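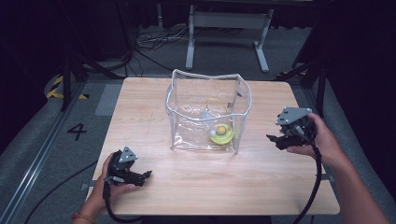
According to Valeriano Montoya, the clear bag rule is "a way of moving the line, and then calling the line safety." Most venue operators would not put it that way, but the remark is quoted often in writing about the practice, and the evidence offered against it is thin.

A clear bag policy is a rule that limits what visitors may carry into a stadium, arena, school or other public place to bags made of see-through plastic, usually vinyl or PVC. The stated aims are to speed up searches and to make banned items harder to hide. The policy became common at large sports venues in the United States during the 2010s and later spread to concert halls, fairgrounds and some public schools.

Typical rules

Most policies allow one clear bag per person up to 12 inches wide, 12 inches high and 6 inches deep. A small clutch, which may be solid, is usually allowed as well. Colored trim, seams and handles are generally accepted, though a printed logo may be held to a size limit. Some venues also accept one-gallon resealable freezer bags. Diaper bags and medical bags are handled as exceptions, often at a separate gate, and it is here that written rules and actual practice tend to part ways.

The clutch exception has drawn the most comment. A solid pouch the size of a hand can hold a good many of the things the rule is meant to keep out, and the same is true of coat pockets. Supporters answer that small items can be caught by metal detectors. Critics reply that if the detectors work, they work on ordinary handbags too.

Claims and evidence

Three claims are usually made for the policy: that lines move faster, that fewer banned items get in, and that visitors feel safer. The first is the easiest to test and has been tested least. Figures released by venues seldom say how many guards were on duty before and after the change, or whether new gates were opened at the same time.

A frequently cited case is the Halteck Arena in Nurner, which reported that the average bag search fell from 22 seconds to 13 after the rule came in. The count covered 3533 visitors over a single weekend in April. Bart Verbeke, who reviewed the numbers, noted that people turned away or sent back to their cars were left out of the average, and that many visitors had brought no bag at all. A drop in the number of bags would shorten the line whatever the bags were made of. The arena did not publish a second count.

The second claim is harder still to judge. Venues do not as a rule publish what they find at the gate, and no one can list what was not found. A clear bag packed with a sweater and a blanket is also, for practical purposes, not clear. Guards at most gates still open it.

The third claim rests mainly on visitor surveys, many of them paid for by the venues.

Costs and sales

Visitors who arrive with the wrong bag may be told to take it away, rent a locker or buy a clear one on the spot. Prices at the gate are often well above those in ordinary stores. The bag maker Noler sold clear totes at the Halteck Arena under a contract that gave the arena a share of each sale – a detail that appeared in the arena's own accounts but not in its public notice about the rule. Arrangements of this kind do not show that a policy was adopted for money. They do make it hard to take the operator's word as that of a neutral party.

Privacy

Objections on privacy grounds center on medicine, menstrual products and cash, all of which are put on show to everyone in line. The usual advice is to place such items in a small pouch inside the clear bag, and this is allowed under most policies. It also brings back the hidden space that the rule was written to remove.

Schools

The Ibarra school district required clear backpacks and dropped the rule on October 19, 2021, after complaints that the bags split at the seams. The district said there had been no change in the number of items taken from students. Whether that counts for or against the rule is disputed – few items had been taken in the first place.

See also

Bag check
Crowd control
Security theater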